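누스타우(Nustau) 장난감 대여실 정비 사업 중간 보고
받는 분: Natnael Tsegaye
보내는 곳: 쿠두노(Kuduno) 대여실 정리팀
작성일: 2019년 2월 2일

급하게 정리해서 보냅니다. 정산표는 따로 첨부. 문장이 좀 거친 데가 있어도 양해 부탁드립니다. 지난번 통화에서 물어보신 것부터 적습니다.

진행 상황 요약

헌 종이상자에서 뚜껑 있는 플라스틱 통으로 옮기는 작업, 절반 조금 넘김. 대상 품목은 약 400점. 봉제 인형과 작은 블록류는 분류가 끝났고 퍼즐은 아직입니다. 퍼즐은 조각이 다 있는지 맞춰 봐야 해서 속도가 안 납니다. 한 판 맞추다가 오전이 다 간 날도 있었음.

길라니(Gilani) 건물 쪽 창고는 비웠습니다. 거기 있던 종이상자는 바닥이 눅눅해진 게 많아서 내용물만 꺼내고 상자는 전부 버렸습니다. 버린 상자 목록은 만들지 않았는데 필요하시면 말씀 주세요. 안에 있던 장난감은 상한 것을 빼고 다 가져왔습니다.

대여 업무는 작업 중에도 계속 열어 두었습니다. 원래는 한 주 닫을 생각이었는데 예약 잡아 둔 가정이 있어서 그냥 열었습니다. 그 바람에 일정이 몇일 밀렸고요.

통을 고른 기준

처음에는 안이 안 보이는 불투명 통으로 가려고 했습니다. 선반에 올려놓으면 깔끔하니까요. 시험 삼아 며칠 써 보니 대여 담당자가 이름표를 읽고도 꼭 한 번씩 열어 봅니다. 열고 닫고 다시 올리고. 반납 몰리는 시간에는 이게 꽤 걸립니다. 그래서 비치는 통으로 바꿨습니다.

비치는 정도는 회색이 살짝 도는 것까지 괜찮다고 봤습니다. 탁자에 놓으면 벽 너머로 나뭇결이 희미하게 보이는 정도. 그만하면 안에 든 게 인형인지 블록인지는 구분이 됩니다. 모서리는 둥근 쪽으로 골랐습니다. 각진 통은 선반에 더 빽빽하게 들어가기는 하는데, 아이들이 바닥에서 끌고 다니는 걸 생각하면 둥근 게 낫다는 의견이 많았습니다.

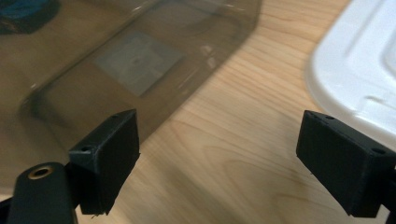
포장 작업 순서

탁자에서 하는 작업은 아래 순서로 굳었습니다. 처음에는 사람마다 달라서 어떤 통은 확인표가 안에 있고 어떤 통은 밖에 붙어 있고 그랬습니다.

1. 품목을 탁자에 꺼내 놓는다. 솔기와 눈코 자수 확인. 실밥은 자르고 터진 것은 수선 바구니로.
2. 통을 가운데 놓고 뚜껑은 옆에 따로 내려놓는다. 윗면이 위로 오게.
3. 품목을 넣는다. 눌러 넣지 않는다. 안 들어가면 큰 통으로 바꾼다.
4. 뚜껑을 덮고 걸쇠를 확인한다.
5. 쿨리코(Cullico) 대장에 번호를 적고 선반으로.

2번이 별것 아닌 것 같지만 꼭 넣어 달라는 요청이 있었습니다. 뚜껑을 통 밑에 깔아 두거나 무릎에 올려 두고 작업하다가 다른 통 뚜껑과 바뀌는 일이 생겼습니다. 크기가 비슷한데 아주 조금 달라서, 닫히는 것처럼 보이다가 선반에서 들 때 빠집니다. 지금은 뚜껑을 통 오른편에 놓는 걸로 통일.

탁자 모서리가 둥근 것도 이번에 편하다고들 합니다. 전에 쓰던 철제 책상은 지나다니면서 허벅지를 찧는 사람이 많았습니다. 그 책상은 길라니 쪽에 돌려주었습니다.

주황색 봉제 인형처럼 둥글고 바닥이 납작한 것은 세워서 넣기가 좋습니다. 팔다리가 긴 인형은 접히는 방향을 정해 놔야 해서 담당자용 메모를 따로 만드는 중입니다.
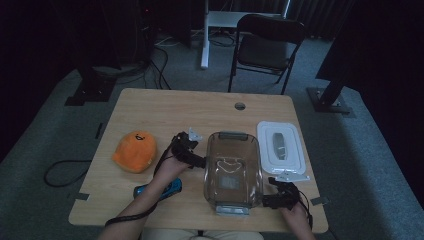

나무 탁자 위의 주황색 봉제 인형과 투명한 통, 오른쪽에 흰 뚜껑.

걸쇠와 뚜껑 문제

통 양 끝에 회색 걸쇠가 달린 것을 쓰고 있습니다. 대체로 만족. 문제는 겨울이라 창고 온도가 낮을 때 걸쇠가 뻑뻑하다는 점입니다. 손이 작은 분들은 한쪽을 채우는 동안 반대쪽이 들린다고 합니다. 지금까지 파손은 2건. 둘 다 걸쇠를 억지로 바깥으로 젖히다가 난 것이고 본체는 멀쩡합니다. 걸쇠만 따로 살 수 있는지 문의해 두었고 답은 아직 못 받았습니다.

뚜껑은 흰색, 가운데에 회색 부분이 있는 형태. 멀리서도 뚜껑이 덮였는지 안 덮였는지 금방 보여서 마감 때 점검이 빨라졌습니다. 대신 흰색이라 때가 탑니다. 물티슈로 닦으면 지워지는 때가 대부분이고, 유성펜은 안 지워집니다. 뚜껑에 직접 쓰지 말라고 안내문을 붙였는데도 벌써 쓴 사람이 있음. 누군지는 안 찾기로 했습니다.

쌓기는 두 단까지만. 세 단까지도 해 봤는데 맨 아래 통을 꺼내려고 위의 것을 바닥에 내려놓게 되고, 그러면 통로가 막힙니다. 선반 간격을 조정하는 쪽으로 다시 그려 보고 있습니다.

방 상태

바닥은 카펫 그대로 두기로 결정했습니다. 교체 견적을 받아 보기는 했는데 이번 예산으로는 무리입니다. 청소기만 더 자주 돌리기로. 회색 계열이라 얼룩은 덜 보이는데 블록 작은 조각이 떨어지면 찾기 어렵다는 불만은 있습니다. 탁자 위에서 블록 작업을 할 때는 쟁반을 받치는 걸로 해결해 보려고 합니다.

조명은 여전히 좀 약합니다. 솔기 확인할 때 눈이 피곤하다는 말이 계속 나와서 탁상등을 구하고 있습니다. 중고로 나온 것이 있으면 그걸로 할 생각이고, 집기비 안에서 처리되니 따로 승인은 필요 없을 것으로 봅니다. 아니면 알려 주세요.

예산과 남은 일

집기비는 통과 선반에 대부분 썼습니다. 운반비는 예상보다 적게 나왔고요. 차를 세 번 빌릴 계획이었는데 두 번으로 끝났습니다. 남은 금액은 이름표 용지와 탁상등으로 돌리고 싶습니다. 항목 변경 신청서가 필요한지 확인 부탁드립니다. 작년 양식이 그대로인지도요.

3월까지 끝내야 하는 것:

퍼즐 조각 확인과 포장
선반 간격 조정
쿨리코 대장에 옛 번호와 새 번호 맞추기
이용 가정용 반납 안내문 (초안은 됬고 그림만 없음)

대장 번호 맞추는 일이 제일 걱정입니다. 옛 번호가 겹치는 품목이 나왔는데 왜 겹쳤는지 기록이 없습니다. 일단 겹치는 것은 따로 모아 두고 새 번호만 주는 중. 예약이 옛 번호로 걸려 있는 것은 손으로 고칩니다.

반납 쪽은 아직 결론이 없습니다. 통째로 빌려 가고 통째로 돌려받는 방식이 좋은지, 장난감만 천 가방에 넣어 보내고 통은 선반에 남기는 게 좋은지. 통째로 보내면 돌아왔을 때 바로 선반에 올릴 수 있고, 뚜껑 덮인 상태에서 옆만 봐도 대강 확인이 됩니다. 가방으로 보내면 통은 덜 상하는데 매번 포장을 다시 해야 합니다. 내부에서는 통째로 보내자는 쪽이 조금 더 많습니다. 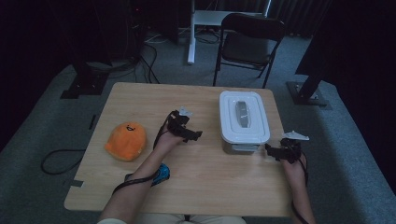
Tarmo Jaunzems는 통째로 보내는 데 반대한다고 했습니다. 뚜껑 한 장만 없어져도 그 통은 못 쓰게 되는데 뚜껑만 따로 살 수 있다는 확답이 없지 않느냐, 적어도 부품 문의 답이 올 때까지는 가방으로 보내자는 의견입니다. 큰 통은 버스에 들고 타기도 번거로울 거라고 덧붙였고요.

일리가 있어서 3월 전까지는 인형류만 통째로, 나머지는 가방으로 해 보려고 합니다. 이 건은 의견 주시면 바로 반영하겠습니다. 항목 변경 신청서 여부는 되도록 빨리 부탁드려요. 탁상등 판매하는 분이 오래는 못 기다린다고 합니다.

첨부: 정산표, 선반 배치 초안, 폐기 인형 목록 (수선 불가로 뺀 것만)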